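Review: Kinby handheld track gauge, second edition

The Kinby is a handheld gauge for checking the distance between rails and the difference in height across them. It is sold chiefly to short lines, industrial sidings and heritage railways that cannot justify a measuring trolley. Our permanent way department used one on the Stirnmont branch and in the yard at Drulden.

Measurement

The gauge was set against our reference bar before each shift. Over 202 readings on plain line it agreed with the bar-checked trolley in all but 3 cases, each of them at a worn joint. Through pointwork the sliding foot is awkward, and staff had to take several readings twice. The display is clear in daylight but difficult to read at dusk.

Handling and storage

The instrument folds in the middle and can be carried by one person. The hinge lock is stiff when new. Readings are held in the memory, which takes 656 entries, and are transferred by cable at the end of the shift. The software supplied by Abeysekara accepts the files without conversion.

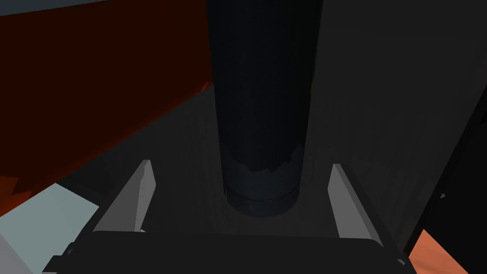 Servicing

Calibration is carried out by the maker and should be booked in advance. Our unit was away for 37 days, during which no replacement was offered. Operators with a single gauge should plan inspections accordingly.

Recommendation

Suitable for routine inspection of sidings and lightly used branches. A revised foot for pointwork is promised for September.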